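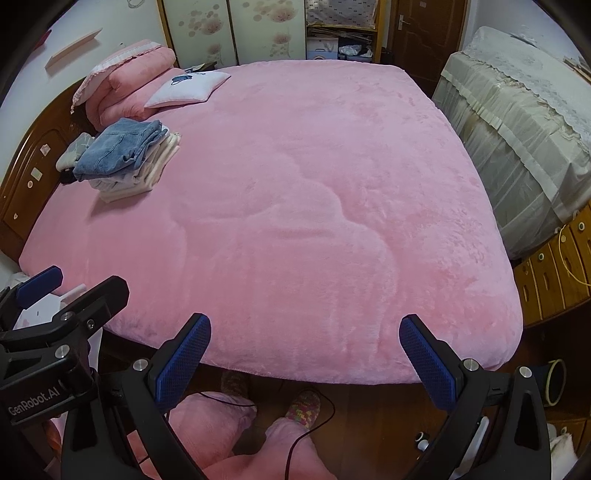

Folded clothes on the bed, next to the pillows.

About Us

Clellix is a home laundry and folding service. We come to your house, sort what has been washed, fold it, and put it where it belongs. We started in 2000 with one van and a short list of regular customers on the streets near our first office. Today we look after 324 households, most of them on a weekly or biweekly visit.

We work in bedrooms, laundry rooms, and hallways with linen closets. A lot of folding gets done on the bed, which is usually the largest flat surface in a home. Our folders make the bed first, smooth the bedspread, and build the stacks on top of it. Jeans, knitwear, and T-shirts are kept in separate stacks unless you ask us to sort by person. Pillows and cushions go at the head of the bed.

What we do

A standard visit lasts 3 hours. It covers sorting, folding, hanging, and putting away. Ironing can be added when you book. We do not wash clothes on a standard visit, but we will empty a dryer or take down a drying rack if the load is finished when we arrive.

Before the first visit we ask you to fill out a one-page sheet. It tells us which drawers and shelves belong to whom, how you like towels folded, and which things you want left alone. We keep the sheet on file and you can change it at any time.

Our folding guide

Every folder is trained from the same guide, which we call Gronia. It has 11 sections, arranged by type of garment, and we revise it every August. The longest section is on denim.

Jeans are folded in half along the fly, then in half or thirds depending on the depth of the shelf. Jackets take longer. The jacket is laid on its back with the collar toward the head of the bed, and the front is pulled straight. The sleeves are brought in across the chest one at a time, with the cuff kept flat. The bottom is folded up last, so the collar ends up on the outside. Heavy jackets are hung if there is room in the wardrobe.
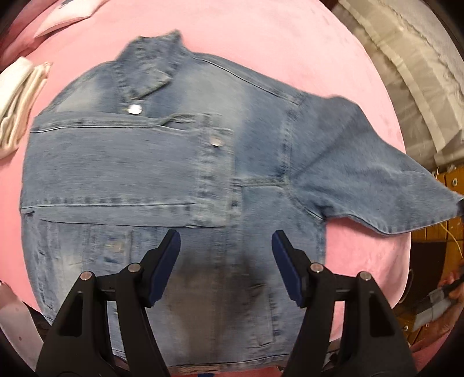
Our people

All of our folders are employees. New staff spend their first weeks in our training room on Väisänen Street, then go out with an experienced folder until both agree they are ready. We try to send the same person to the same home each time.

Scheduling

Visits are booked through Oto, our online calendar. You can move or cancel a visit there up to the evening before. Friday afternoons fill up first, and customers with a standing appointment keep their slot from month to month.

Supplies

We bring garment bags, shelf dividers, and a lint brush. Hangers are yours, though we can order matching ones at cost. Clothes you no longer want can be bagged during the visit and left by the door for you to donate.

Where we work

We serve homes within the city limits and the townships directly to the north. If you live outside that area, write to the office before booking and we will check whether a folder already has a route nearby.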